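Zarnley lidded container and side plates

I bought the Zarnley set in August to replace a pile of chipped crockery. It comes as a lidded container and matching plates, and you pick the colours separately. I went with a cream container and mint-green plates. The green is paler than I expected from the website, but it suits the cream well enough.

The container is the piece I use most. It holds leftovers for one, or enough cut fruit for a day. The lid goes on without a fight and comes off the same way. The orange handle is easy to grab with damp hands, and easy to spot at the back of a full fridge.

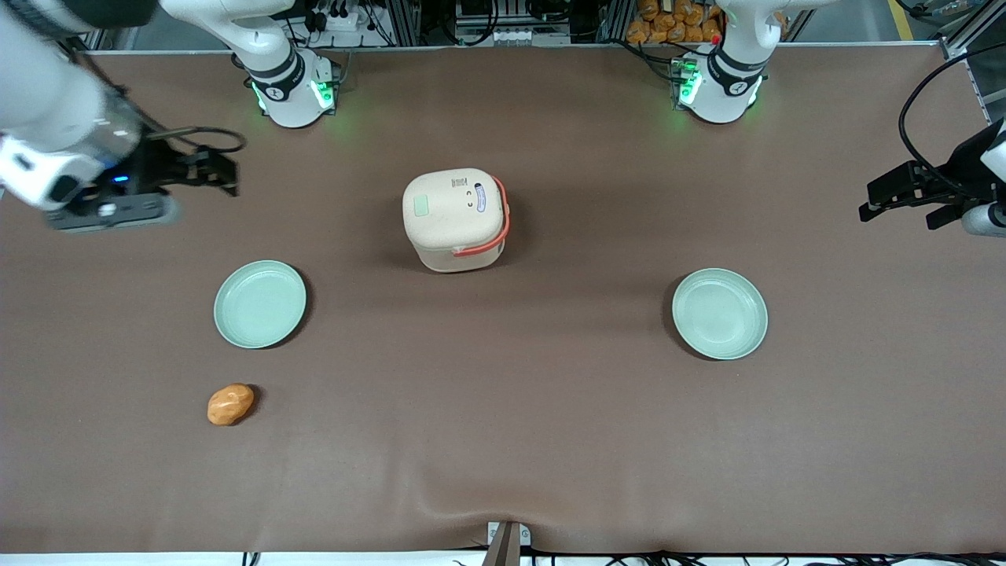 The plates are fine for toast, a sandwich or a baked potato. They stack neatly and haven't picked up any marks in 8 weeks of daily use. Gravy will run if you carry one at a tilt – I learnt that on the way to the couch. They slide a little on a bare table, so I'd put a cloth down.

My neighbour Vira Levchenko has the Tumell version, which is heavier and costs around three times as much. She likes the weight. I prefer something I can lift out of a high cupboard with one hand.

My only complaint is that Zarnley doesn't sell the lid separately. If you lose it, you're up for a whole new container. Four stars.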